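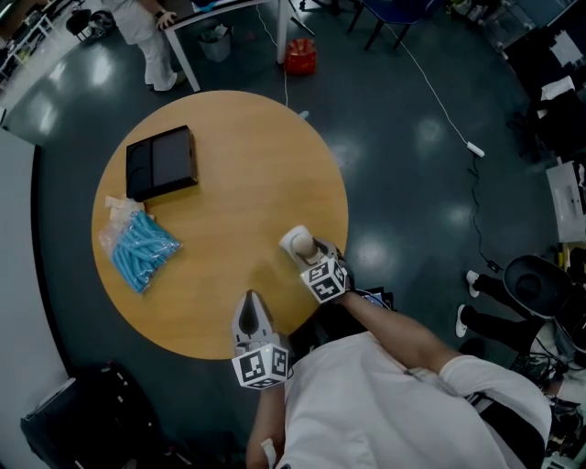
Une table ronde en bois clair, assez grande pour trier une pile à la fois.

Disques vinyles : nettoyer, ranger et écouter sans les abîmer

Mis à jour le 6 avril 2026

Cette page rassemble les conseils donnés au fil des mois aux lecteurs de la rubrique Maison qui ont gardé, hérité ou racheté des disques. Elle concerne les 33 tours et les 45 tours en vinyle. Les 78 tours en gomme-laque sont traités à la fin, car ils ne supportent pas les mêmes produits.

Trier avant de nettoyer

Sortez les disques par petites piles et posez-les debout contre quelque chose de stable. À plat, une pile de plus de 8 disques commence à peser sur ceux du dessous. Regardez chaque face sous une lampe inclinée : la poussière, les traces de doigts et les rayures n'ont pas le même aspect. Une rayure que l'on sent sous l'ongle s'entendra presque toujours. Une marque superficielle, visible seulement de biais, passe souvent sans bruit.

Mettez de côté :
- les disques voilés ;
- ceux qui portent des taches blanchâtres ou une odeur de cave ;
- ceux dont la pochette intérieure colle à la surface.

Les disques moisis se traitent à part, fenêtre ouverte, avec des gants. Jetez la pochette intérieure et ne la réutilisez pas pour un autre disque.

Le dépoussiérage à sec

Une brosse en fibre de carbone suffit avant chaque écoute. Posez le disque sur le plateau, faites tourner, laissez les poils effleurer la surface pendant trois tours, puis amenez doucement la brosse vers le bord extérieur. N'appuyez pas. Si la poussière se dépose en ligne au lieu de partir, la brosse est sale : passez les poils sur le bord de son support.

Les chiffons à lunettes laissent parfois des fibres. Les tee-shirts usagés aussi, et ils contiennent souvent des restes d'adoucissant.

Le lavage

Il faut de l'eau déminéralisée, un produit sans parfum ni colorant, deux chiffons en microfibre qui ne servent qu'à cela et un égouttoir. L'eau du robinet laisse du calcaire dans les sillons, surtout dans les régions où la bouilloire s'entartre vite.

Pour un litre d'eau, comptez 3 gouttes de liquide vaisselle neutre. Davantage ne nettoie pas mieux et demande deux rinçages de plus. Humidifiez le premier chiffon, essorez-le, puis suivez le sens des sillons, en arc de cercle, sans jamais frotter du centre vers le bord. Protégez l'étiquette centrale avec un couvercle en plastique un peu plus large qu'elle. Rincez à l'eau déminéralisée pure, puis tamponnez avec le second chiffon.

Séchage à la verticale, loin d'un radiateur. Attendez que le disque soit complètement sec avant de le glisser dans une pochette, même si l'on est pressé. Le sèche-cheveux est à proscrire, y compris en position froide : il projette la poussière de la pièce sur une surface encore humide.

La colle à bois étalée puis décollée comme une peau fonctionne sur certains disques très encrassés. Il faut une couche épaisse, une nuit de patience et un disque auquel on ne tient pas trop pour le premier essai. Nous ne la conseillons pas pour une collection.

Les pochettes

Les pochettes intérieures en papier brut rayent légèrement la surface à chaque passage. Remplacez-les par des modèles doublés de polyéthylène. Gardez l'original derrière le disque s'il porte des paroles ou des photos.

Une étiquette de prix sur une pochette cartonnée se retire à l'air tiède, en la soulevant par un coin, très lentement. L'essence à briquet marche sur les cartons pelliculés, mais elle tache les cartons mats. Faites un essai au dos.

Pour une tranche fendue, utilisez du papier japonais et de la colle d'amidon. Le ruban adhésif ordinaire jaunit et finit par se décoller en laissant une bande brune.

Le rangement

Toujours debout, serrés juste assez pour ne pas pencher. Un disque qui reste incliné tout un été se voile. Prévoyez une séparation tous les trente centimètres et fixez le meuble au mur : les vinyles pèsent beaucoup plus lourd que les livres de même encombrement. Musa Ogbonna, de Wakville, possède 1527 disques et les a répartis sur deux murs porteurs après avoir vu fléchir une étagère en aggloméré. Il déconseille aussi les tablettes posées sur de simples taquets en plastique.

Évitez le grenier, le garage et le mur derrière lequel passe un conduit de cheminée. Une humidité relative de 55 % reste acceptable. En dessous de 35 %, l'électricité statique devient gênante et les disques attirent tout ce qui flotte.

Le diamant et le plateau

Un disque propre joué avec un diamant sale se salit en une face. Brossez la pointe de l'arrière vers l'avant, jamais sur les côtés, avec une petite brosse sèche. Vérifiez la force d'appui une fois par saison, balance à la main, et respectez la valeur donnée par le fabricant de la cellule. Trop légère, la pointe saute et abîme les sillons tout autant que si elle était trop lourde.

Posez un niveau à bulle sur le plateau. Si la platine est sur un plancher qui bouge, une tablette murale règle la plupart des sauts.

Les 78 tours

Pas d'alcool : il dissout la gomme-laque. Eau déminéralisée et chiffon doux, passage rapide, séchage immédiat. Ils cassent au moindre choc, surtout par temps froid, et se rangent debout entre deux cartons rigides. Il leur faut aussi une pointe adaptée, plus large que celle des microsillons.

Questions reçues

Charalambos Deligiannis demande si l'on peut redresser un disque voilé au four. Non. Placez-le dans sa pochette entre deux plaques de verre, à température ambiante, avec quelques livres dessus, et laissez-le plusieurs semaines. Le résultat est partiel. S'il passe sans sauter, mieux vaut le laisser tel quel.

Chibuzor Sani a un disque qui craque toujours au même endroit après deux lavages. Une poussière incrustée donne un claquement unique par tour. Essayez un troisième lavage limité à cette zone, avec une brosse très souple. Si rien ne change, c'est une rayure.

Prochaine mise à jour en octobre, avec les cassettes et les bandes magnétiques.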